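Fridge doors, week 2

I've spent most of June 2025 teaching the arm to open a fridge, all of it in simulation so far. The real one is still bolted to the bench in the shared workshop, waiting for a new power supply.

The kitchen comes from a set of free room models. I call the project Tarneo, after the folder it started in. Each attempt gets 30 seconds and the log is up to 3,441 attempts, many of them from nights when I left the computer running.

Pulling the door is fine once the fingers are round the bar. The trouble is getting there. The two handles sit close together in the middle, and the wrist tends to drift into the left one before the gripper has lined up.

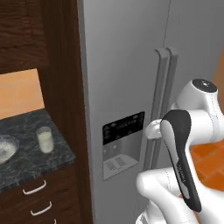 I've slowed the last part of the approach and added a penalty for touching anything with the wrist. More than 200 runs with the new settings are done and I still need to go through them. The door hinge is also too loose in the model, so that's next. After that I'll try the drawers.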